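Storing Water-Based Markers in a Clear Zip Pouch

Filed under: Supplies, Table Setup

This page covers sorting, testing and packing a mixed set of markers into a clear pouch for use at a shared table. The method was written for the drawing tables at Pollberg, where a set is taken out and put back several times a day. It works for any fiber-tip marker with a cap that matches the ink.

What you need

A clear plastic pouch, wide enough that the longest marker lies flat
The markers to be stored
Scrap paper, any weight
A damp cloth and a dry cloth
A small strip of tape for the table edge (optional)

Choosing the pouch

Measure the longest marker with its cap on and add 40 mm. That is the minimum inside width. A pouch cut closer than this will close, but the markers jam at the corners and the closure wears at the ends first.

Clear plastic is preferred over mesh. Mesh lets the pouch dry faster after cleaning, but fine tips catch in it. If the only pouches on hand are mesh, use them for crayons.

Step 1. Test every marker

Uncap one marker at a time. Draw a line the length of your hand on scrap paper, then recap before picking up the next one. Press until the cap clicks. A line that fades before the end means the marker is low. Store it tip down overnight and test again. Discard it if the second line is no better.

Two-color markers need both ends tested. For these, alternate the storage direction or keep them flat.

Step 2. Clean the barrels

Wipe each barrel with the damp cloth, then the dry one. White barrels show ink stains at the grip first. Old stains will not come off with water and can be left alone. Do not use alcohol on printed barrels, as it lifts the lettering.

Check the inside of the caps as well. Ink that has collected in a cap will transfer to the barrel each time it is closed.

Step 3. Open the pouch fully

Set the pouch in the middle of the table and spread the top until it stays open on its own. New pouches tend to spring shut. Fold the top edge outward and hold it for a few seconds, then release. With the mouth wide, the caps can be read from above and a color can be picked without emptying the set.

Markers may be dropped in loosely. Lying flat is best, but one or two standing against the side do no harm while the pouch is in use.

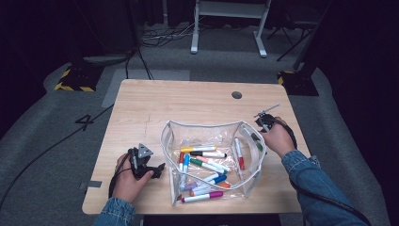
Step 4. Lay the markers flat

Before closing, turn any upright markers down so that all of them lie along the length of the pouch. Shake gently from side to side – not end to end, which loosens caps. Press the air out with a flat hand and close from left to right.

If the closure bulges, the pouch is overfilled. Move the least-used colors to a second pouch.

Step 5. Store

Keep pouches flat, no more than 2 deep, away from radiators and windows. In August the Pollberg shelf is moved to the inside wall.

Notes

Lovely Dagdag asks whether the pouches can be hung. They can, but the markers slide to one end, and half of them will sit tip up.

Oskari Halonen sorts by cap color before packing. This is slower and makes no difference once the pouch has been carried. It is useful only for checking that a set is complete.

Replace a pouch when the edge trim splits. Tape holds for a week or so.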